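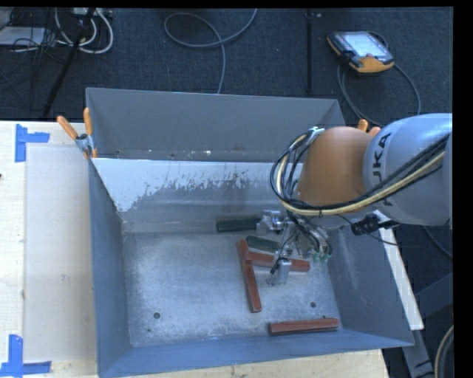
Heriberto Palacios wrote on Thursday:
> Before I order more stock for the block sets: are we keeping the
> Mitier stain or going over to Voß? And does the dust matter? The
> last batch I had back was marking everything it touched. I have
> 30 blanks cut and can hold them until the end of March.

Keep the Mitier stain for the reddish-brown blocks and hold the blanks. The dust does matter, though mostly for the bin. Fine whitish powder has spread over the floor and there is a greyish, speckled band across the middle of the far wall. The dark green blocks are the ones to watch, as pale dust shows on them first and people then report the finish as worn when it only wants wiping. I had two green ones returned from Prusitz on those grounds and both came up clean with a dry cloth.

On cleaning, please use a soft brush first, then a barely damp cloth. No solvent on the blocks. The sloped walls can take a mild detergent. Brush towards the middle of the floor and lift the dust out with a pan. Don't sweep it into the two holes, whatever the old sheet says.

On the finish: I rubbed a Voß sample with 80 grit and then 10 strokes of a dry cloth. It held colour slightly better than Mitier but raised the grain along the long edges, so it would need another sanding pass. At the current price I can't see the case for it.

Order reference for the stain is still 544. If you want to try a sealed finish, do it on offcuts and send me one of each colour before touching the blanks.

The revised cleaning sheet will go to the list once I have corrected the part on holes.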